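A Morning Among the Bones: Our Visit to the Hatia Collection

I had been promising myself a trip to the Hatia Collection ever since I first got interested in fossil people, so when our evening class was offered places on the March open day I put my name down before the sheet had even reached the second row. We set off early from Kovutden in a very full minibus, with a lot of sandwiches and one argument (friendly!) over whether Neanderthals had chins.

Our guide was Clem Waaka, who looks after the casts and the comparative material and who must be one of the most patient people I've ever met. The collection has 3,826 catalogued specimens, he told us, of which 713 are teeth. I would have happily stayed with the teeth all day. He put a tray of molars under the magnifier and showed us how the enamel lays down fine lines as it grows, a bit like tree rings, and how you can use them to work out how old a child was when it died. It made several of us go a little quiet.

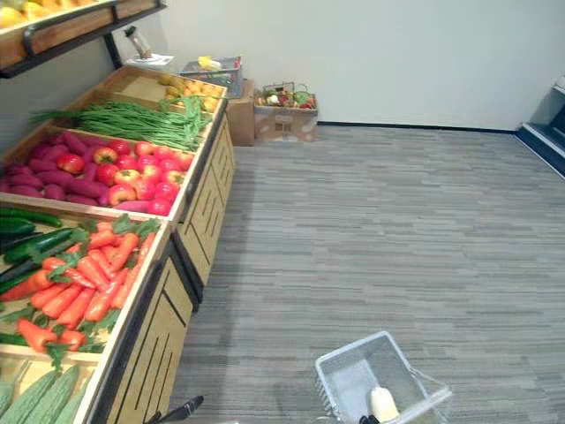
After a coffee break we moved on to the diet room, and this was the part I'd been looking forward to most. Clem talked us through the tiny scratches and pits that food leaves on a chewing surface, and then through dental calculus, the hardened plaque that most of us pay a hygienist to remove. Starch grains can survive in it for tens of thousands of years. There are 298 calculus samples in the Hatia drawers, many of them still waiting for somebody with the time to look at them properly.

The Barros room upstairs is given over to the limb bones, and I'll admit my feet were starting to complain by then, but the display on walking was worth the stairs. We each got to hold a cast of a thigh bone and see how it angles in toward the knee.

We finished in the shop, where I bought the Pluria guide to hand bones and a postcard for my sister. The next open day is in the fall, and the minibus already has a waiting list.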